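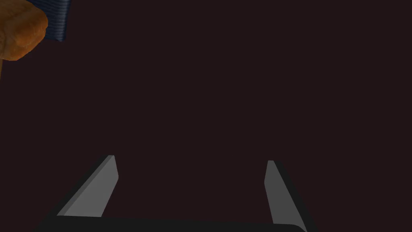

Waiting for the Drudine hearing

13 January 2025

I spent most of a morning last week on a bench in the Melton courthouse, watching a bail hearing that took less time than I'd spent finding parking. If you live around here you know the case. Somebody broke into the Drudine warehouse out on the Stilby road in September, a night guard got hit on the head, and a man was picked up two days later. Since then everyone I talk to has been sure he did it.

I'm less sure. I'm not saying he's innocent. I have no idea, and I don't think the people who are so sure have any idea either. What we've got is a police statement, a mug shot and a story in the local paper that has been rewritten so many times I can recite it.

Go back and read that story, the first version if you can find it. It says police "recovered property believed to be connected" to the break-in. By the end of the week that had turned into "stolen goods found at suspect's home." Those aren't the same sentence. Believed by whom? Connected how? At the hearing the prosecutor mentioned a cordless drill and a box of fittings, and said they were "consistent with" items missing from the warehouse. I own a cordless drill. So does my sister, and she wouldn't know which end to hold.

Then there's the money. The company first said 900 dollars was taken from an office drawer. In court the figure was left out completely, and when the judge asked about losses she was told an inventory was still being worked on. Four months later! I worked stockrooms for 10 years and we could do a full count over a weekend with two people and a bad radio.
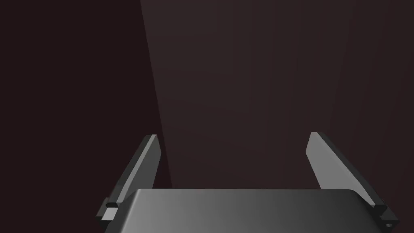
The public defender on the case is Fereshteh Najafi, and I thought she was the only person in the room who had read everything in the folder. She asked whether the guard had picked the defendant out of a lineup. The answer was long and it went around the block a few times, but what it came down to was that he'd been shown one photo. One. She wrote something down and moved on. I would have liked her to stay on that a while longer, but I suppose a bail hearing isn't the place for it and she knows her business.

Bail was set at 50 thousand. The man's mother was sitting two rows ahead of me and she asked the woman next to her to repeat the number.

To be fair to the other side, the guard was badly hurt. He had stitches and he hasn't gone back to work, and I heard him speak for a minute out in the hallway and he sounded tired more than angry. He deserves to have the right person answer for it. I'd think he would want that more than anybody. And there is some evidence I can't wave away – the defendant did work at the warehouse for a while the year before, and he told detectives at first that he hadn't been out that way in months, then changed it to weeks. That looks bad. It might be bad. People also get scared and say dumb things in small rooms.

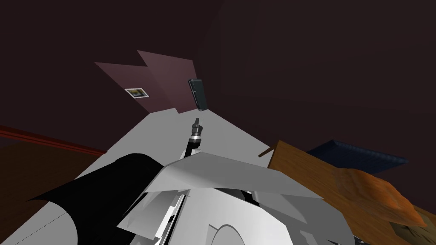

What I'd like to know before the next date

Where is the camera footage? The warehouse has cameras over the loading dock, anyone who drives past can see them. The police statement says footage is "under review" and nothing more. If it shows his face, fine, I'll eat this whole post. If it shows a guy in a hood, I'd like to hear that said out loud.

Who had keys? There was no broken lock in anything read out at the hearing. A friend who used to drive for Gbeho, the outfit that handled some of the deliveries, says the side door code went a long time without being changed. I can't check that, so take it as gossip. Still, somebody with a badge ought to be able to check it before lunch.

And why did the sheriff's office say "100 percent confident" on the day of the arrest, before the lab had anything back? I've heard that kind of talk before, and I remember at least one case in this county that was quietly dropped the following spring. The paper gave that one a paragraph on an inside page.

The preliminary hearing hasn't been put on the calendar yet. The clerk told me to keep calling, so I've been calling. I'll post the date in the comments when I get one.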